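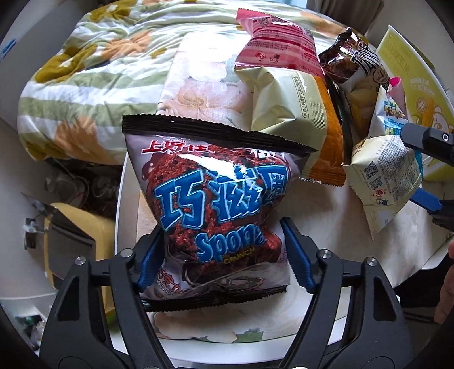
Parkar Tang
Instrumentation, Sullville bench

November, notebook 2, evening

Picking up where the last page gave out, which was at the ripple on the Teludthorpe amplifier. For anyone joining late: piezo driver, bipolar, meant to give a clean sine into a capacitive load. What it gives is a sine with opinions.

Started again from the load end. Unplugged the stack and put a plain film capacitor across the output. Ripple still there, slightly smaller. So the stack is innocent and I owe it an apology for most of last week's entry.

Swept the drive from 10 Hz up. Fine at the bottom, fine in the middle, and then at 800 Hz the top of the waveform starts to lean to one side like a tired man at a bus stop. Past that it gets worse. At 2000 Hz it is a triangle and there's no point calling it anything else. Both polarities do it, the falling edge more than the rising one.

A triangle into a capacitor means the output stage has run out of current. I knew this. It is written on the inside cover of this notebook in my own handwriting. I still spent the first hour swapping signal cables.

Checked the current limit. The trimmer on the board had been turned all the way down, presumably by somebody careful. I have looked back through the entries to see who, and the handwriting is familiar.

Turned it up a quarter turn and repeated the sweep. The lean moves up in frequency, as it should. Another quarter turn and the heat sink got warm enough that I stopped resting my wrist on it. Left it there and wrote the position on a bit of tape next to the trimmer. Please don't peel the tape off. The last tape was also important.

That deals with the triangle. The ripple is a separate complaint and hasn't moved at all. Notes on it so far:

Amplitude does not change with drive level. It is there with the input shorted.
It goes away with the bench lamp off.
It comes back with the bench lamp on.

I would like to report a long and subtle investigation at this point, but I switched off the lamp to go and get coffee and the trace went flat while I was still looking at it. The lamp has a switching supply in its plug and shares a strip with the amplifier. Moved the lamp to the wall socket on the other side and most of the ripple went with it. What's left is small and looks like mains, so probably the ground loop between the scope and the function generator that we have all agreed to fix.

Tried the battery-powered probe to confirm. Battery flat. Put it on charge.

Also noticed while I was in there: the bleed resistor across the output has a brown patch at one end. It measures in tolerance, but I don't like the look of it. Until it's replaced, short the output with the grounding stick before touching anything, and don't trust the front panel light, which goes out well before the charge does.

To do next:

Replace the bleed resistor, two in series this time.
Redo the sweep with the real stack, now cleared of all charges.
Shorter ground lead on channel 2.
Different lamp.

Left the amplifier off and unplugged, cover on with four of its six screws. The other two are in the lid of the solder tin.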